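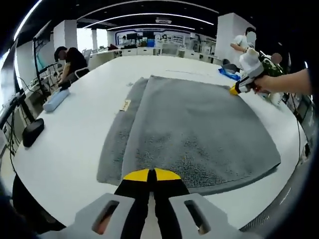

图1 毛巾折叠示教,手持夹爪视角。灰色毛巾已部分折叠,左侧露出下层。

**工作记录 2021年11月15日**
项目:Vulden 织物操作示教
场地:Arden 实验室,大白桌工位
任务编号:T-14(双手持夹爪折叠毛巾)

## 一、本日目的

继续采集毛巾折叠的人工示教数据,并确定下一批数据的动作规范。前一批数据训练出的策略在第一折表现尚可,第二折的抓取点偏移较大。初步判断,问题出在示教动作本身不统一:有的操作员从近侧边缘起夹,有的从角部起夹,模型学到的是两者的平均位置,夹爪落在边与角之间,往往夹空。

## 二、设备与设置

1. 左右手各持一只夹爪,指端为黄色夹垫。每次开始前须检查夹垫角度,两指合拢后垫面应平行贴合。
2. 夹爪开合量与图像按同一时钟记录。上午重新标定一次,标定文件已存入 Gaillard 服务器当日目录,旧文件保留,不得覆盖。
3. 示教物为厚毛圈毛巾,灰色,带一枚米色小标签。标签不作为抓取参照,但可用于事后核对毛巾朝向。
4. 桌面为白色,与灰色毛巾对比明显,分割效果稳定。桌面线屑在分割结果中偶尔被识别为毛巾碎片,每组开始前应擦拭一遍。

## 三、动作规范(试行)

经讨论,自本批起按下列步骤执行:

- 毛巾平铺后双手夹爪回到起始位,停顿一秒,再开始记录。
- 第一折由两只夹爪同时夹取同侧两角,抬起高度以下层不被带动为准,平移至对侧后放下。
- 放下后两指先张开,再向上离开。不得边张开边拖动,否则上层会产生斜向褶皱。
- 第二折前允许用指端轻压折边一次。多次按压的片段在标注时单独归类。
- 折叠未完全对齐的,不要求操作员补救,按原样完成并如实标注。补救动作另设子任务采集。

接近布面时,指端宜先悬停于边缘上方,再下降夹取。悬停阶段的图像对学习抓取点价值较高,操作员不应省略。

## 四、采集情况

本日有效片段116条,均已上传。累计目标为1,000条,其中500条采用固定初始朝向,其余随机旋转后开始。固定朝向部分优先完成,用于与旧数据作对照。

剔除的片段主要有以下几类:

- 夹爪单侧夹空,但操作员未停顿而直接重夹,时间轴上难以切分;
- 手臂进入另一只夹爪的视野过深,遮挡了折边;
- 起始阶段毛巾未完全铺平,不符合初始条件。

第二类较为突出。右手夹爪伸向远侧角部时,操作员的前臂容易横在左手夹爪前方。试行办法是右手从桌子右侧绕入,肘部外展,手腕放低。试做数组后遮挡有所减轻,但操作员反映手腕较累,连续作业时间须相应缩短。

## 五、问题与讨论

**1. 厚度判断。** 第二折需同时夹住两层,手持示教时操作员凭手感即可分辨夹住了一层还是两层,而记录数据中只有开合量和图像。毛圈布受压后变形明显,仅凭开合量区分单双层并不可靠。建议在标注中增加“层数”一栏,由操作员在片段结束后立即填写,事后补填的不予采用。

**2. 视角畸变。** 广角镜头边缘弯曲较大,远侧布角在图像中所占像素少。现阶段不作去畸变处理,直接以原图训练,与部署时的输入保持一致。若远角定位误差仍不下降,再比较去畸变后的结果。

**3. 背景变化。** 实验室为开放区域,桌边有人员站立或走动,背景随时间变化。是否会影响策略,目前没有数据支持。拟从已有片段中按背景人数分组,分别评估后再定,暂不清场。

**4. 遥操作对照。** Flustville 方面建议以遥操作方式采集一小批同任务数据。遥操作的轨迹与机械臂运动学一致,无需重定向,但操作速度慢,放下阶段抖动较多。同意采集,规模从小,仅用于验证重定向误差,不并入主数据集。

## 六、待办

- [ ] 将动作规范整理成一页,贴于工位。
- [ ] 标注工具增加“层数”与“多次按压”两个字段。
- [ ] 复查五月旧数据的起夹位置,按边缘、角部两类重新标记。
- [ ] 更换磨损的夹垫,更换后须重新标定开合零点。
- [ ] 用本日片段训练一版,仅看第二折抓取点误差,结果附于本页之后。

补记:收工前核对时间戳,右手夹爪有一组数据较左手滞后数帧,重启记录程序后恢复。该组暂不删除,标记为“待查”,训练时不载入。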